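Runtimes Belong on the Poster

The streaming service Staltier lists the length of a film only after the viewer has opened its page, scrolled past the trailer and expanded the details panel. The theater chain Girnavum removed runtimes from its lobby boards in February. Both treat length as minor data. For most viewers it decides whether a film gets watched at all.

A film of 87 minutes can be started after dinner and finished before bed. A film that runs an hour longer needs a sitter, a later train or a second evening. The information has a practical use, and it costs one line of type.

The usual objection is that a printed number scares people away from long films. The evidence for this is thin. Briltbridge, a 400-seat single-screen house, prints the runtime in the same size as the title. Its longest booking last season, the Ingvarsson restoration, sold 75 percent of its seats across the run. Ticket buyers knew the length and came anyway.

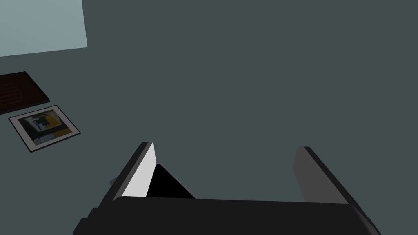
What a listing should include

The runtime should exclude trailers and advertising, and the start time should be the start of the film. Where a theater runs a preshow, its length should appear as a separate figure. An intermission should be listed with its own duration.

Series need the same treatment. A season described as eight episodes could mean four hours or ten. The total is easy to compute, and the service already holds the numbers.

Staltier could make the change with two fields on the browse screen. Girnavum would need only to put its old boards back up.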